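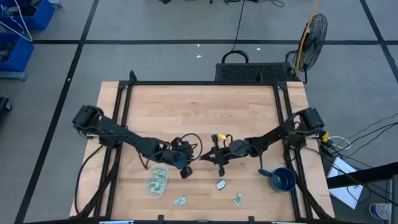
Equipment Planning for the Two-Arm Bench Program
Speaker notes – budget and purchasing session

Slide 1. Title and purpose

Good morning. The purpose of this session is to present the equipment plan for the two-arm bench program at the Hoscombe site and to request approval for the first stage of purchasing. The talk runs to twelve slides. Please hold questions on individual prices until slide 7, where the figures are grouped together.

The full request paper was circulated to department heads in December. A revised copy, dated Sun 11 February, replaces it. Anyone still working from the December copy should set it aside, as the line for spare parts has changed.

Slide 2. Where the program stands

The program has one working bench. It consists of a table with a metal frame fixed to it, two arms mounted on opposite sides of the frame, a gripper on each arm, and a computer. The arms share the middle of the table.

The work assigned to this bench is the handling of small, light, everyday objects. The current task set covers folded banknotes, clear containers, and cups. Banknotes were chosen for a practical reason: they are thin, they lie flat or nearly flat, and a gripper that can pick one up from a bare wooden surface can be trusted with most of the paper goods our partner departments have asked about. (Pause here. Two of the departments present submitted requests concerning envelopes and receipts.)

Slide 3. What is being requested

The request is for four additional benches of the same pattern, to bring the total to 5. The benches would be bought in two stages. Stage one covers two benches and all shared spares. Stage two covers the remaining two and would come back to this group for separate approval.

Staff should note that we are not asking for a new type of arm. The present arms meet the needs of the work, and a change of model would mean new mounts, new training, and a second stock of parts.

Slide 4. Suppliers considered

Three suppliers were invited to quote.

Arov quoted for complete benches, delivered assembled. The price per bench was the highest of the three, but it includes the frame, mounting, and first-day setup.

Plarkix quoted for arms and grippers only. Under this option, frames and tables would be sourced separately and assembled on site by our own technicians.

Bélanger quoted for frames, tables, and mounting plates, with no arms. Its quotation can be combined with that of Plarkix.

The recommendation is the combined option. Our technicians built the present bench and have the drawings. The labor is already covered in the department's staffing plan, and the frame can be changed later without voiding anyone's warranty.

Slide 5. The part of the budget that is usually missed

Please take this slide slowly.

When equipment of this kind is requested, the arms receive most of the attention and the rest is entered as a single line marked "other." In the first year of the program that line was overspent. The revised paper breaks it out as follows.

Finger pads. These wear and are replaced as a matter of routine. Work with thin paper is hard on them because the pad meets the tabletop again and again.

Cables. Each arm has its own power and signal cables, which must follow the arm through its full range without pulling tight. A cable that rubs against a frame rail will fail sooner or later. The paper allows for one full replacement set per bench.

Connectors and shoulder fittings. Small items with long lead times. One set is to be held in stores for every two benches.

Objects for handling. Containers, cups, and practice notes are consumable items. They are handled many times over and should be bought in quantity, from the same source, so that results from different benches can be compared.

Cooling and air movement. Floor fans are inexpensive and are easily left out of a request. With five benches in one room, a proper review by building services is needed before stage two.

Slide 6. Floor space

Each bench needs more room than the table itself takes up. The planning allowance covers the table, the reach of both arms, a place for the computer, and a walkway on at least two sides.

Floor positions will be marked with tape before any delivery is accepted. Departments that have not done this in the past have found themselves moving heavy frames twice.

Cable routes are to be drawn on the floor plan along with the benches. At present, cables that serve the program run across open floor, and this will not scale to five benches. The plan provides for covered floor channels in the walkways and overhead drops where the ceiling allows. The safety office has asked that this be finished in stage one, and the request has been written accordingly.

Storage is also included. Stacking bins are acceptable for short periods, but spare cables and loose parts should go to labeled shelving against the wall.

Slide 7. Figures

(Allow time for this slide. Printed copies are at the back of the room.)

The spares line for stage one is $3,621. It covers finger pads, cable sets, connectors, and fasteners for three benches, including the one we already have.

The line for handling objects is $186. This is small, and it is listed on its own so that it is not absorbed into another heading and forgotten.

The floor work, meaning tape, channels, and shelving, is capped at $2,000. Any cost beyond the cap will be met from the department's general fund and will not come back to this group.

The prices for arms and frames are in the sealed annex, as the suppliers asked that their quotations not be shown on screen. Budget holders have received the annex and may raise questions on it in the closed part of the meeting.

Slide 8. Buying new or used

The question of used equipment was raised at the last meeting and deserves a clear answer.

Used frames and tables are acceptable. A frame either holds its shape or it does not, and this can be checked in an hour with a square and a level. A worn tabletop can be replaced for little money.

Used arms are a different matter. Wear in the joints is hard to judge from outside, and service records are often missing. We recommend against used arms unless the seller provides a full record and agrees to a return period.

Used computers may be considered, provided they match the present machine closely enough to run the same software without changes.

Slide 9. Timing

Frames should be ordered first. They have the shortest delivery time, but everything else is built onto them, and the room must be ready when they arrive. Arms should be ordered once the floor positions have been marked and checked.

One point on sequence. In the first year, the arms arrived several weeks before the frame. They remained in their boxes while the warranty period ran. The new purchase order will ask that warranty begin on the date of installation – Plarkix has indicated that this is acceptable in principle, and we await the wording.

Slide 10. Running costs and staff time

Approval of the purchase should be read together with approval of the time to look after it. The plan assumes a short check at the start of each working day, a longer check each month, and a full service once a year.

The daily check covers cables, finger pads, and fasteners, and confirms that each arm returns to its rest position. It also includes clearing the tabletop of items that do not belong to the task. Drinks, bottles, and personal papers are to be kept off the tables. The floor around each bench is to be swept at the end of the day, with attention to paper scraps.

Technicians will keep a written log for each bench. The log stays with the bench if it is moved to another room or lent to another department.

Slide 11. Risks

Price changes. Both recommended suppliers hold their quotations for a limited period. If approval is delayed past that period, the paper will need to be reissued.

Uneven use. Five benches are only worth having if they are booked. The program office will publish a booking calendar and report on use before stage two is considered. If the three benches in service are not well used, stage two will be withdrawn.

Single source for arms. We accept this risk in return for a common stock of parts. The spares line has been set with it in mind.

Room conditions. Heat and noise from several computers and fans in one room have not been measured. Building services will take readings once stage one is complete.

Slide 12. Decisions requested

The group is asked to approve stage one as set out in the revised paper, to approve the combined quotation from Plarkix and Bélanger, and to note that stage two will be presented separately.

The group is also asked to name a budget holder for spares. The line has so far been shared between two departments, and invoices have been paid late as a result.

(Leave this slide up during questions. If asked about lending benches to outside groups, refer to the access policy. If asked about Arov, confirm that the firm has been told it may quote again for stage two. Collect the printed copies before the closed session begins.)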